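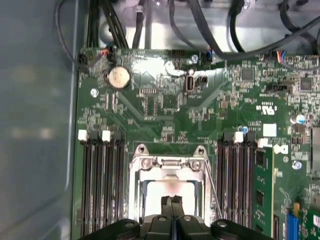 6 min read

Reports > Funded projects > Pasus > Progress

Filed under: Digital inclusion, Reuse and repair

Last updated: 5 March 2023

Pasus computer reuse scheme: second progress report to the Bandeo Fund

This report covers the second half of the first grant year. It follows the headings in the grant letter, except that we have put storage and transport together. The budget table and the receipts have been sent separately.

Summary

The scheme takes in desktop and laptop computers that offices no longer want, wipes them, repairs those worth repairing and passes them on to households in Plusitz and the villages to the north. By the end of this period we had taken in 816 machines since the start of the grant. Collection is ahead of plan. Handing machines over is behind plan, mainly on account of the winter closure of the library annexe, and we explain below what we are doing to catch up. Spending is within budget overall, with one line over and two under.

Intake

Most of the machines this period came from three sources: the district offices, the college and Ikonen, the insurance office on the ring road, which replaced all its desktops in one go. The Ikonen delivery was larger than we had been told to expect and arrived over two mornings. It filled the front store and part of the corridor, and we had to stop taking small donations at the door for a while. We have since agreed with Ikonen that anything further will be booked in at least a fortnight ahead.

Quality is mixed. The college laptops are newer but have had hard use, and a good many have broken hinges or missing keys. The office desktops are older and in better order. Some came without drives, the drives having been removed and destroyed by the donor. We don't object to that, but it adds to the cost of each machine and we would like donors to tell us in advance. A line asking about drives has been added to the collection form.

We turned away a number of very old machines and all loose cathode ray monitors. These go to the municipal recycling site, and donors are given the opening hours.

Data wiping

Every drive that arrives is wiped before any other work is done on the machine. A drive that fails the wipe is taken out and destroyed. Donors who ask for a certificate receive one by email. During the period one donor queried a certificate that carried the wrong serial number. The drive itself had been wiped correctly; the number had been copied from the line below. Serial numbers are now scanned instead of typed.

Repair and refurbishment

The workshop has been open four days a week, up from three. The usual jobs are new drives, more memory, fresh thermal paste, cleaning, and replacing the small battery on the board, which is flat in nearly all the older desktops. Laptop batteries remain the biggest single cost. We have tried two suppliers and found the cheaper one unreliable, so we have gone back to the first and accept the higher price. This is the budget line that is over.

Machines past saving are stripped for parts. Memory, fans, power supplies and processors are tested and kept on labelled shelves, and the cases go for scrap. The income from scrap is small and has gone into the parts budget, as agreed.

We had planned to write a short repair manual by now. A draft exists for desktops, but the laptop half has not been started. The draft is in use at the benches and is being corrected as people find mistakes in it. We suggest moving the date for the full manual to June.

Handover to households

We handed over 180 machines in this period. The target was higher. The annexe where handover sessions are held was shut for heating repairs for longer than the library had first said, and the alternative room could only be had in the evening, which did not suit families with small children or people who rely on the last bus. Sessions have been back in the annexe since the repairs were finished and are full.

Referrals come from schools, the housing office, the adult learning centre and the two doctors' surgeries. The surgeries are new this period. They asked to join after moving their repeat prescriptions online, and the people they send are mostly older and have never owned a computer. They need a longer first session than we had allowed for. We now give them a double slot, and a printed sheet in large type with the first steps on it: turning the machine on, connecting it, opening the mail, turning it off.

Each household signs for the machine and owns it from that day. We ask them to bring it back to us when they have finished with it. So far 17 have come back, most of them for repair and a few because the household had moved or been given something else. All the repairs were minor apart from one laptop that had been dropped in a sink.

Internet access

We reported last time that a computer is of limited use to a household with no connection, and this is still the main complaint we hear. In Plusitz itself the cheaper tariffs are adequate and the housing office helps tenants to apply. In the villages the choice is poor. We lent mobile routers to 27 households over the winter under the pilot in the grant letter. Reception was good enough in the valley and bad on the upper road, where some of the routers were returned within days. We would not recommend extending the pilot to the upper road in its present form. The unspent part of this line is one of the two underspends mentioned in the summary, and we ask the Fund's permission to move it to laptop batteries.

Storage and transport

The front store is dry and secure but too small for a delivery of the Ikonen kind. The district has offered us the use of a former classroom on the ground floor of the old vocational school. It has wide doors and a ramp. It also has no heating, and the window locks need replacing, for which we have a quotation. If the Fund is content, we would pay for the locks out of the transport line, which is the other underspend. Donors have been delivering more themselves and we have hired the van less often than planned.

Staffing

The workshop supervisor's post was vacant for part of the period and is now filled. The part-time administrator's hours are unchanged. Two trainees from the adult learning centre finished their placements in the workshop, and one has gone on to paid work at a phone repair shop. Two more will start after the spring holiday.

Difficulties

The booking system for handover sessions does not send reminders. Missed appointments are common and waste a slot each time. Staff have been phoning people the day before, which helps but takes up most of a morning. The supplier has promised a reminder function and has given no date.

Software licences for donated machines remain a grey area for some donors. We install a free operating system on everything that goes out. A few households have asked for the system their children use at school, and we have had to say no. The schools have been helpful in confirming that homework can be done in a browser.

Next period

Work planned between now and the next report:

Move the bulk of the stored desktops to the old vocational school once the locks are done.
Clear the handover waiting list with an extra session each week in the annexe.
Finish the laptop half of the repair manual.
Visit the two village schools that have not yet referred anyone.
Agree a yearly delivery timetable with the college.

Decisions requested

We ask the Fund to approve the two transfers between budget lines described above, and the later date for the repair manual. A reply before the end of the month would let us order batteries at the present price.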